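Minach Releases Low-Water Rinse Cycle for Commercial Dishwashing Lines

For release in August

Minach today released a revised rinse cycle for its Arnine line of commercial dishwashing machines. The update changes the order and length of the final two spray stages and applies to conveyor models sold to cafeterias, hospitals and school kitchens. It is supplied as a controller update and one replacement nozzle bar.

In company tests the revised cycle used 71 liters of fresh water per hour less than the current cycle at the same belt speed. Final rinse temperature is unchanged. Detergent dosing is also unchanged, and existing dosing pumps do not need to be recalibrated.
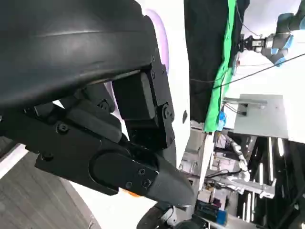
Does the update require a new water softener?
Existing softeners can stay in place, provided the supply meets the hardness limit printed in the installation manual.

The test load was made up of 1633 items, mostly plates, mugs and shallow bowls in plastic and china. Items were soiled with a starch and egg mixture, left to dry overnight, and run through the machine without hand scraping. Plastic ware was graded separately, as it holds less heat and dries more slowly than china.

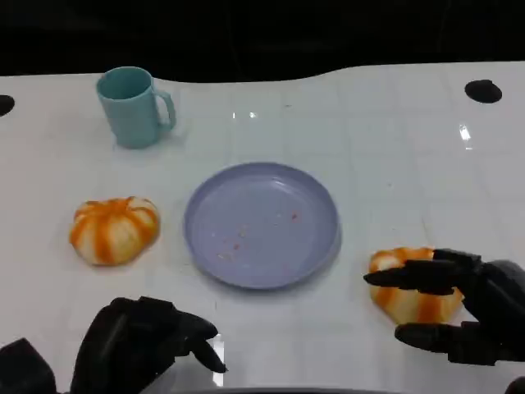 Žukauskas

The replacement nozzle bar fits the existing mounts and is held by 2 clips. Installation takes one service visit. The machine must be drained and locked out before the side panel is removed. After the new bar is fitted, the technician loads the controller update and runs three empty cycles to confirm pressure at the far nozzle.

The kit is priced at $449 per machine, excluding labor. Machines still under warranty remain covered if the work is done by an approved service firm. Orders are handled by Jimik, which also stocks the older nozzle bar for sites that do not plan to change over.

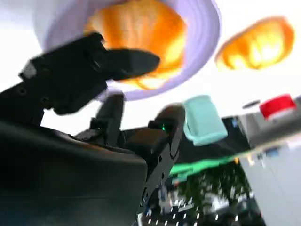
Arnine site operators at Jimik asked that the drying stage be left alone, saying that staff had already set their stacking times around it and that a shorter rinse was of little use if trays came off the belt wet. The drying stage has not been changed in this release.

Single-rack undercounter models are not covered. A separate kit for those machines is under review and has no release date.

Installation sheets and the spare parts list are available from Jimik on request.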